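Divville Shared Workshop
Mobile Base Build, Handout 4: Open-Loop Driving and Wheel Odometry
Instructor: Ximena Figueroa. Revised July 3, 2023.

Bring the base as you left it at the end of Handout 3: both gearmotors mounted, encoders wired, battery strapped down. The Berno controller board must already report ticks from each wheel when turned by hand. If one side counts backward, swap channels A and B on that side and do not correct it in code.

1. Odometry

Let r be wheel radius, b the distance between the two contact points, and N the ticks per wheel revolution. For tick changes nL and nR in one sample:

dL = 2 pi r nL / N
dR = 2 pi r nR / N
d = (dL + dR) / 2
dTheta = (dR - dL) / b

Update x and y using the heading at the middle of the step, theta + dTheta / 2. Measure b with the base loaded. An error in b leaves a straight run untouched and shows up in every turn.

2. Surface

The equations assume no slip. The workshop floor comes close to this. Bare dirt does not, and dips in the ground also add wheel travel that the model counts as forward distance.

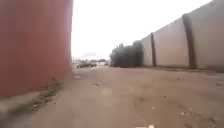 Fig. 1. Dirt lane between the red wall and the concrete perimeter wall. Note the tracks and shallow depressions.

On ground of this type, treat heading from encoders as unreliable over long runs. A long wall gives a usable reference for a side-facing range sensor, provided that weeds at its foot stay below the beam. Pillars will appear as steps in the range reading. Reject them with a median filter before the heading correction.

3. Exercise

Command equal wheel speeds for 37 seconds on the shop floor. Record final x, y and theta from odometry, then measure the same values with tape and chalk. Do 3 runs in each direction. Nicanor Montecinos has the log template.

Work in groups of 2. Keep the raw tick logs; Handout 5 uses them to fit r and b.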